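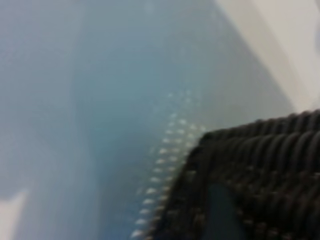

Home | About Us | Visit | Jobs | Contact

About Bevwood

Bevwood teaches robot arms to pick things up and put them down again. Most people manage this by their first birthday. We've had 5 years and a decent coffee machine, and we're getting there.

We started in a rented unit in Putangate, moved next door when the roof gave up, and have stayed put ever since. Our customers are small warehouses and packing rooms that can't rebuild the place to suit a machine. Our arm, the Ondow, has to cope with whatever is already on the table.

Open day

Every May we unlock the front door and let people in. Visitors tend to expect sparks. What they get is an arm, a white tabletop and a dark brown woven basket.
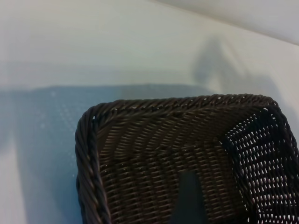
A basket is a mean thing to hand a robot. The rim is a fat twisted braid, the weave is tight in one part and full of gaps in another, and anything dark inside it is hard to pick out. Visitors who came for the sparks usually end up leaning over the rope and giving the arm advice.

A tour takes two hours, with a break for cookies. Groups are kept to 14, a limit set by the chairs. Schools are welcome, and so are our friends at Arrieta, who build conveyors and have opinions.

We don't promise that every demonstration will go well. We do promise to start it again.

Last updated: Dec 4, 2022

Comments (3)

gravelpit: Came for the robot, stayed for the cookies. Could you put the parking on this page?

mrs_t_fourthgrade: My class now wants a robot to clean out their desks. Thank you, I think.

oldlathe: Good tour. Need more chairs.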